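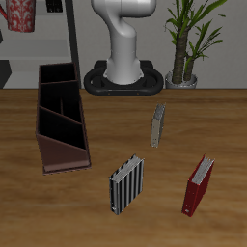
Seija Ruotsalainen had already warned me on the staff list that once the arm goes in, the shelving hours are the first thing anyone looks at, and I've been chewing on that ever since.

Home Topics Work & Jobs Ask Log in

Robot putting books away at our library -- what happens to my hours?

Posted by Adhiambo Mollel, 10 April 2025

Hi all! I've been a page at the Harnulby branch for a good while now (mostly returns, shelving, and finding the stuff people hide behind other stuff). Management wants to bring in a robot arm to take returned books and stand them up in a sorter, and so far they've only tried it in simulation. The sorter in the simulation is a dark brown organizer with slanted dividers, and the books are standing out on the table waiting to go in. Fine, I can see what it's for. But we get around 900 returns on a busy day and they sure don't show up standing!

They say it starts for real in May, two mornings a week. I'm on 30 hours and I'd like to stay there. Has anyone been through this? Did your job get smaller, or just different? And is there anything I should ask for in writing before it starts?

Rohani Krishnan

We got something like it at Trostonstead, so I can tell you how it went for me. My hours stayed the same but the day feels really different. I used to be on my feet with a cart all morning and chatting with whoever wandered by. Now I spend a big part of the shift getting books ready for the machine, pulling out the ones it can't deal with (spiral bindings, floppy kids' books, anything with a CD in the back) and then fixing the order afterward. My back is happier. I do miss the cart, I'll admit.

What I'd ask for in writing: who gets called when it stops, whether the time you spend standing there waiting on it counts as shelving time, and whether training is paid. We didn't ask about that second one and it was a headache at review time, because on paper it looked like I was shelving way less than before. Also ask to try the real thing before they set the new schedule. Ours did great in the demo and then choked on a fat cookbook the first morning -- 239 recipes and not one of them worth it, if you ask me.

Oh, and keep your own log for the first few weeks. A notebook is fine. I wrote down every time I had to step in and it helped a lot when we talked about staffing.

Vilho Peltonen

They'll cut hours. They always do. Start looking now.

Iida Koivisto

I wouldn't go that far, Vilho. At Cisovholm they moved two of us over to the front desk and one person loved it and one person (me) did not, so I'd say figure out what you'd want to do with the freed-up time and tell your boss before they pick for you. I ended up asking for homebound deliveries and got them. Check your contract for the line about "other duties" too, mine was pretty wide open.

Contact us | © Pelkonen Community Help | Back to top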